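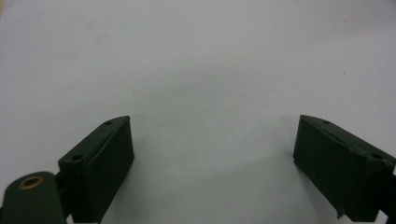

pale surface, a few dark specks

From: Darnell Thibodeaux
To: plallurside-bakers list
Re: rye starter gone sluggish

Britta, quick one before my shift, sorry for typing.

On Sunday Britta Dreßler wrote:
> My rye starter used to double in 8 hours and now
> it barely moves. Same flour, same jar, kitchen is
> colder since March though. I feed it once a day.
> Do I toss it? Hildegard says start over.
> Also is anyone still doing the Fuchs mill order?

Don't toss it!! Cold kitchen would do that all by itself. Mine sulks every year. Move it on top of the fridge, feed twice a day, smaller amount of old starter (I do 1 part old, 2 flour, 2 water) and give it three days. Warm water for the feed, not hot.

If it smells like nail polish it's just hungry. Pink or orange streaks, different story, then yes, bin it and wash teh jar.

Hildegard, no offense, your starter-over method works but she's got four years in that thing.

Fuchs order: yes, still on. 33 bags so far, mostly medium rye. Theda has the list, write her not me. Whole rye went up again, no idea on the final price till they confirm. Pickup same place, bring your own tubs, bags split last time.

Oh and Jörg still has my long banneton. Jörg, I need it back beofre the weekend.

Darnell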